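Arm operators wanted at Lirkitell, Dernside

Lirkitell is taking on people to work alongside the robot arms at our Dernside site. The job is open to anyone who can keep a steady hand and write a clear note. You do not need to have worked with machines before.

Until last year most of the work in this room was done by hand. Staff checked toy sets one after another, opening doors and turning knobs all shift. The arms now take a share of that, and the jobs have changed with them. There is less standing and less strain on the wrists. There is more watching, more resetting and more writing down what happened. Some people like the change and some miss the old way, and you should think about which you would be before you apply.

What you would do:

Set the toy back to its starting position between runs.
Guide the arm by hand control when it is learning a new task.
Stop the arm when it goes wrong, and log why.
Hand over to the next shift at the bench, in person.

Shifts are 5 hours, starting at 8 in the morning or 2 in the afternoon. Training lasts two weeks and is paid at the full rate. There is a one-off payment of £900 when you finish your probation. Nobody already on the checking team is losing hours to make room for these posts – they were offered them first.

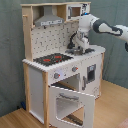 Ilse Weidemann

The play kitchen is one of the sets you would work with, and the arm over the worktop is the kind you would learn to run. Doors like the oven's are a common task for new starters.

To apply, send a short letter to Beatrice Ondieki at the Dernside office by the end of July. Tell us what work you have done with your hands, paid or not. We will ask you in for an hour at the bench before either side decides.

Comments

Corano: Is the afternoon shift fixed or does it rotate?

B. Ondieki: Fixed. You choose one when you start.

Sang: I moved over from checking in spring. My wrists are better but the logging takes some getting used to – bring reading glasses if you need them.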